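Last reviewed: September

# Wastewater Virus Monitoring: Frequently Asked Questions

These answers cover the wastewater sampling program serving Sonidton and Bremside. They are meant for residents, clinic staff and plant operators. Questions about a personal test result should go to your own clinic.

## General

### What does the program measure?

Samples of untreated wastewater are tested for genetic material from respiratory and intestinal viruses. The current panel covers influenza A, influenza B, RSV and norovirus. A fecal marker virus is measured in every sample as well, and its level is used to correct for dilution.

### Does a positive sample mean there is live virus in the water?

No. The test detects fragments of RNA. Most of these come from virus particles that broke down in the body or in the sewer. The test can't tell whether any particle could still infect a cell.

### Is drinking water tested under this program?

Drinking water is handled by a separate utility under separate rules. The two systems share no pipes, and no sample in this program comes from the drinking water supply.

### Where are samples taken?

There are 11 sampling points. Two are at the inlets of the Sonidton and Bremside treatment plants. The others are manholes on trunk lines upstream of the plants. The smallest area covered by a single manhole has 3293 residents. Smaller areas are left out so that results can't be traced to a household or a single building.

## Sampling and Laboratory Work

### How is a sample collected?

At the two plants, an automatic sampler draws a small volume at fixed intervals over 24 hours and pools it in a chilled bottle. At manholes, an absorbent pad is hung in the flow and recovered the next day. Pad results are reported as detected or not detected, with no concentration given.

### How are samples stored before testing?

Bottles are kept at 4 °C from collection until extraction. Samples that arrive warm are logged and rejected. Freezing before extraction is avoided because a freeze and thaw cycle can lower the amount of RNA recovered.
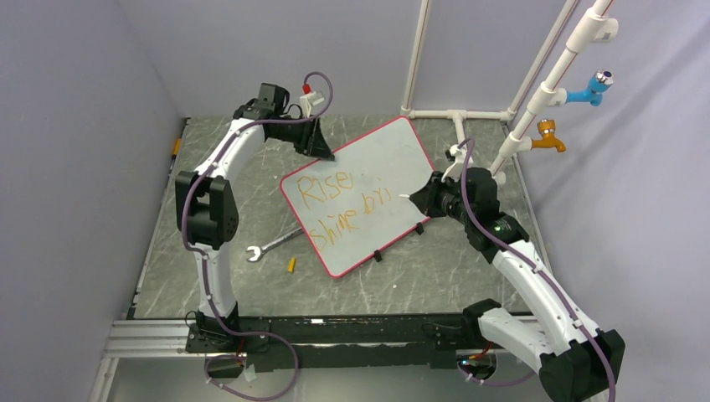
*Two arms on a shared rail, with a whiteboard on the tabletop.*

### What happens in the laboratory?

1. A known amount of a control virus is added to the sample.
2. Large solids are settled out.
3. Virus particles are concentrated on magnetic beads.
4. RNA is extracted and purified.
5. Each target is measured by digital PCR, in duplicate wells.

Recovery of the control virus is recorded for each sample. If recovery falls below the laboratory's limit, the extraction is repeated from the retained portion. If the repeat also fails, the sample is listed as invalid.

### Which protocol is used?

Extraction and PCR follow the Jayawardena protocol, version 2. Results produced under version 1 were not rescaled and should not be placed on the same trend line. The data file has a column giving the version for each row.

### Is sequencing performed?

Influenza A positives from the two plant inlets are sent for subtyping. Full sequencing is done only when the RNA concentration is high enough to give usable coverage. Wastewater holds material from many people at once, so sequence results are given as estimated shares of each lineage in the mixture.

## Reading the Results

### Why are results shown as low, moderate or high?

Each level compares the current value with past values from the same site. A "high" at Bremside and a "high" at Sonidton may reflect very different concentrations. Pipe length, travel time and industrial flow all affect the number, and comparison between sites is not recommended.
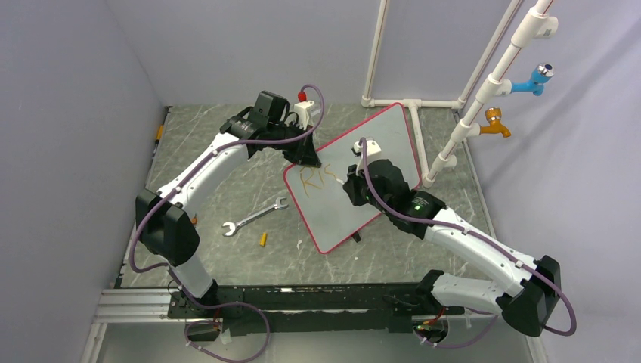

A single reading should also be treated with care. Day-to-day variation in raw sewage is large, and a level change is posted only after two samples in a row fall in the new band.

### Can the data be used to count cases?

No. The amount of virus shed differs between people, between viruses and over the course of an illness. The data show whether a virus is present and whether its level is rising or falling. They don't give a number of infected people.

### Does rain affect the results?

Yes. Parts of Sonidton have combined sewers, and storm water dilutes the sample. Correction with the fecal marker removes much of this effect, but not all of it. Samples taken during heavy rain carry a "W" flag in the data file.

### What does "below limit" mean?

The target was either absent or present at a level too low to measure. For trend calculations, these values are replaced by half the detection limit.

## Data Access

### When is the dashboard updated?

Every Friday at 2 p.m. Late samples are added the following week. Past values may change slightly if a flow reading is corrected.

### How can I download the data?

The full table is available from the Drirkaseo portal as a CSV file. No account is needed. Columns are listed in the readme file stored with the table.

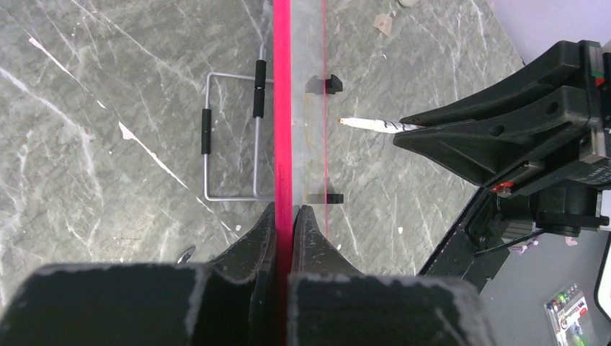

*Clear panel held between two gripper fingers.*

### Are leftover samples kept?

A portion of each plant sample is frozen after testing and held for 11 months. Manhole pads are discarded once the result has been confirmed. Requests for stored material must come from a research group and must name the target to be tested. Human DNA testing is not permitted on any stored sample.

### I found an error in the table. Where do I report it?

Use the correction form on the portal. Include the site code, the sample week and the column name.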